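Starnwood Home & Thrift Board > Bedrooms > Is a patchwork PRINT cheating?

quiltless_in_mukiline
Sun 23 June
OK so I finally gave up on finishing my grandmother's quilt top (22 blocks done, 34 to go, you do the math) and bought a printed patchwork bedspread instead. It goes in the washer, it cost less than the batting would have, and I love it! My sister says it looks like a motel. Thoughts?

dunlow_dot
Sorry, I'm with your sister. I've been piecing for over 15 years and I can spot a print from the hallway. No seams, no puckers, no shadows. If you like patchwork, buy a beat-up real one at an estate sale and patch the holes.

patchpocket
Oh come on Dot. A real one with a dog in the house? Mine lasted until October and then the binding came off in one long string. I've had prints on both guest beds ever since and I sleep fine (so do the guests, as far as I know).
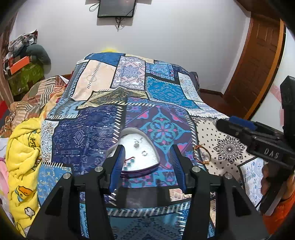
hemandhaw
Moderator, Bedrooms

Plain walls are what make a patchwork print work, if you ask me. Pale gray-white and nothing fussy behind it, then the bed can be as loud as it wants. I sort my jewelry on the bedspread and the one drawback is that anything small disappears into the pattern the second it leaves the tray. Ask me about my earring backs!

dunlow_dot
I'll give you the walls. Still say it's wallpaper for a mattress.

quiltless_in_mukiline
Wallpaper for a mattress, I'm telling my sister that one. My walls are mustard so now I guess I'm painting??

patchpocket
Don't paint! Swap the pillowcases first, plain white, two bucks at the thrift store on Dunlow. Mustard is nice with patchwork anyway.

hemandhaw
Mustard with a print is a lot. I'd paint. But try the pillowcases, sure. What are you doing with the 22 blocks?

quiltless_in_mukiline
They're in a bag in the closet giving me looks.

dunlow_dot
22 is a lap quilt. Set them four by five, use the spare two for a pillow. I'll mail you backing if you promise to take the print off the bed for one weekend.

quiltless_in_mukiline
Deal on the backing. Still thinking about the weekend.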